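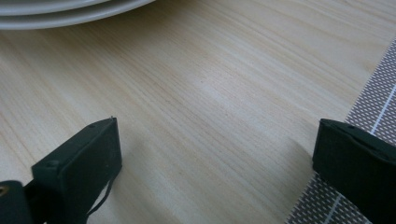

Setting a light wood table for everyday meals

Last updated: January 1, 2022

Start with a clear, dry tabletop. Wipe along the grain with a damp cloth, then buff with a second cloth. Crumbs left under a woven placemat will mark a soft finish.

1. Keep the plates stacked at one corner until the mats are down.
2. Lay each placemat with its long edge parallel to the table edge. If the mat has stripes, use them as a guide – they show a crooked mat sooner than the border does.
3. Center one plate on each mat. Lift plates from the stack by the rim; do not slide them over the wood.
4. Check the spacing. On a table 70 cm wide, facing mats need a clear strip between them for serving dishes. 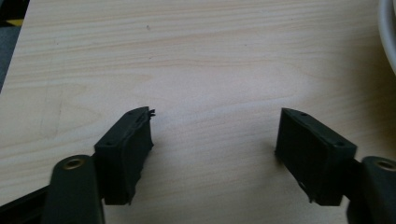
Pale tabletop with fine grain lines.

After the meal, remove the plates first, then the mats. Shake woven mats outdoors and store them flat. Rolled mats keep a curl at the ends – press them under a heavy book overnight before the next use.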